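Textile Basics, Jatwood – notes for session three
Soft food and kitchen things: shape, label, layout
Notes by Noemi Tedesco, typed up fast, ask if something makes no sense

Left over from last time
Blanket stitch samples still missing from half the group. Bring them. Same thread as the edge is fine, contrast is fine, just not both on one sample.
Felt scraps go in the Cluvcombe box, sorted by color. Not by size, we tried that.

What we're doing
A packaged food made in cloth. Bottle, can, box, jar. The food itself comes later – bread and vegetables are a whole different set of problems, mostly stuffing.
Two parts to the job. The outline has to read from across the room. The label has to read from arm's length. Most first tries get the label right and the outline wrong, becuase people start with the fun bit.

Outline
Draw the real thing from the side, then throw away detail. A bottle: body, shoulder, neck. Keep where it gets narrow, lose the little ridges.
Cut in paper first. Hold it up. Ask someone who didn't draw it what it is.
Stuffing rounds everything and eats width. Add to the sides, hardly anything to the height.
Narrow necks: stuff the neck before the body, small pinches, use the blunt end of a pencil. Big handfuls make lumps you can't get out again.
Flat base if you want it to stand. Circle of card inside the bottom, felt over it. Without the card it will lean.

Felt
Wool blend holds an edge better than the cheap craft sheets. Both go fuzzy with handling. A bit of fuzz on a toy is fine, on lettering it isn't.
Trim wisps with small scissors, don't pull them.
Red is awkward – rubs off a little on white when damp. Test your red on a white scrap before you commit.

Label
Patch goes on BEFORE the side seams are closed. Every year somebody forgets and has to sew it on with one hand inside the bottle.
Order for the patch: background shape, border, lettering, then the picture motif. Press between steps, from the back, cloth over it.
Border in a second color does a lot of work. It tidies a wobbly cut edge and helps the shape stand out.
Lettering: capitals, few words, simple forms. Short words big, long words small or split over two lines. Mark the baseline with chalk. Thin thread for the small numbers, two strands max.
Curves like stems and leaves – stem stitch, work from the outside in toward the middle.

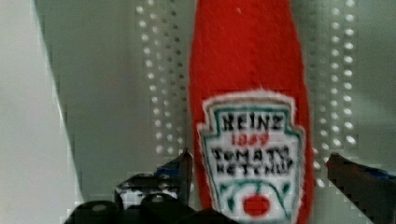 Keystone patch, green border, dark capitals with the year in red between them.

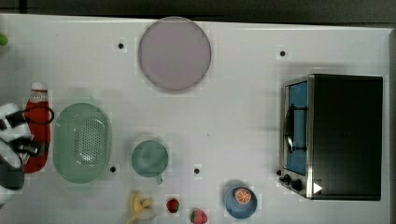

Should the label or the outline be finished first?
Outline on paper first, then the label, then cut and sew the body. The label has to fit the widest flat part of the front, and you don't know how wide that is until the paper shape is settled.

Layout on a table
Short exercise, second half. Lay out a small kitchen using only what's in the cupboard plus whatever you've made.
Give the big dark item one side and let it stay there. Everything else answers to it.
Leave space around the plate. People want to fill it, don't.
Long shapes: decide which way they point and mean it.
Look from straight overhead as well as from a chair. From overhead a mug is a circle and a handle, a bowl is a circle, so color has to do the sorting.
Strong red will pull the eye wherever you put it. Move it three times before you settle, sketch each one. Quick sketches, pencil, no shading.
Pale things on a white table need their rims and shadows, so watch where the lamp is.

Materials to bring
Felt, one main color and white
Embroidery thread, dark, plus two accents
Sharp scissors and small scissors
Card for the base
300 g stuffing, shared between a table
Pencil, chalk, pins
Needles I have. The Patrício thread packs are in the drawer, please put the ends back on the card.

Homework
One label patch, finished size 18 cm tall at most, lettering included. Your own product name or a real one, your choice.
Paper outline of the body, cut out, with the patch position marked on it.
Half a page on what you changed from the real package and why. Bullet points ok.

Reading
Bedunbridge workbook, the chapter on appliqué. Skip the machine section, we do evrything by hand until November.

Room is locked at lunch so don't leave bags.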